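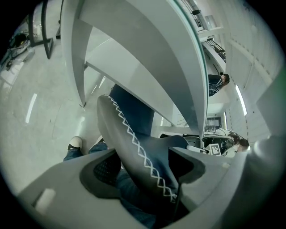 Irnetel floor practice meeting, October
Minutes kept by me (Eugénie Tessier) again, so you get them in my style. Corrections welcome, just reply on the thread and I'll fix them.

Started a little after 10, upstairs was booked so we squeezed in around the coffee end. The last minutes were accepted with one change: I'd written that the gripper checklist was "final" and it is very much still a draft. Sorry! Fixed.

1. The floor rules, version 3

Most of the morning went on this. The rules we've been working from were written when we only had robots on stands, and they talk about fences and keys and who holds the stop button. All fine, all staying. But they say almost nothing about people walking around with handheld grippers, and that's a big part of our week now. A person with both hands full and two cables behind them needs different rules from an arm bolted to a bench.

I read out the draft and we went through it line by line. What we agreed:

Cables get run before the operator picks anything up, and one other person walks the route first. If a cable has to cross a walkway, it gets a cover. I'd originally written "where practical" and we crossed that out, everybody knows how that phrase ends up being used.

Closed shoes for operators and for anyone helping them. No discussion, took ten seconds, lovely.

The operator can stop at any time without giving a reason, and the take gets logged as stopped, with no name next to it. I feel strongly about this one and said so, probably for too long. If stopping costs you something, people push on when they're tired, and then we get bad takes and sore wrists.

Anyone can call a stop too, including visitors. The word is "stop". We had a short side trip into whether it should be something more distinctive and came back to "stop".

2. Marker cubes

The cubes on the grippers are getting handled like handles (I do it too). The new wording is that you pick up a gripper by its grip and set it down so the cube isn't taking the weight. If a printed face is scuffed or peeling, swap it before the next take and write the swap in the log. Please don't touch up the black squares with a pen. I'm not going to say which gripper this is about.

We also talked about keeping the codes in view. My draft had a rule that the operator should try not to turn the cubes away from the overhead camera, and there was a fair bit of grumbling. If we coach people to hold their hands in an unnatural way, the recordings look tidy and the movements are useless. So the rule is now a note for whoever is supervising: check tracking after the take, and leave the operator alone while they're working. Much better, thanks all.

3. How long is a session

Everyone's favorite. The Kestasetti contract asks for 800 takes and we'd all like to be finished with it, so there's a temptation to run long. I proposed a cap of 200 takes per operator per day, with a proper sit-down break in the middle. Agreed as a trial. If you hit the cap at lunchtime, wonderful, go do something else in the afternoon.

We didn't agree on what counts as a take when it's been stopped early. I think it counts, your arms don't care whether the file was any good. Left open for next time.

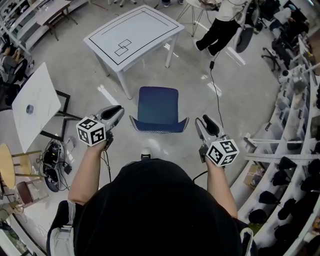
Anatole asked why the draft is so strict about operators and so vague about everybody else in the room. His point was that the person holding the grippers is concentrating, usually looking at their own hands, and the one most likely to wander into their path is somebody fetching a laptop. He'd like the duty to sit with the people who have their hands free. He also said that furniture is "the rule we all agree with and then don't follow," and would I please put that in the minutes word for word, so there it is.

I thought that was fair and nobody argued, so section 4 got rewritten on the spot.

4. Everybody else in the room

Before a session, the supervisor says out loud where the working area is, and people who don't need to be in it move out. A chair or stool is either part of the task or it's outside the area. If you need to pass behind an operator, speak first and wait for an answer. Cases and power adapters go against a wall, lids closed.

Also consent, which I'd left out completely (thank you for catching it). The cameras are wide and pick up a lot more of the room than you'd think. Anyone who might be in view gets told before recording starts, and if they'd prefer not to be recorded we wait for them or move the session. Visitors sign the short form. The long form has 13 boxes and people were just ticking all of them, so it's going away.

5. Matching up with Stostitell

Lebrun have been using the Stostitell checklist on their own floor and sent us a copy to compare. It's more formal than ours, with a signature at every step. I like their warm-up check, where you open and close each gripper a few times and confirm both are logging before the first take, and we're borrowing that whole. It adds around a minute. The signatures we're not borrowing. One line per session, signed by the supervisor, seems plenty to me.

Anatole is less sure and would like a second signature whenever equipment has been repaired between sessions. I can live with that, so it's in, for repairs only.

6. Other bits

The spare grips need labels, left and right. I'll do it.

Somebody keeps resetting the log template to the old version. Please save a copy before you edit!

Wrist supports: two people asked, I'm getting prices.

To do before next time: I send round version 3 with today's changes, Anatole drafts the repair wording, and everyone reads section 4 before their next session. Closed just before noon.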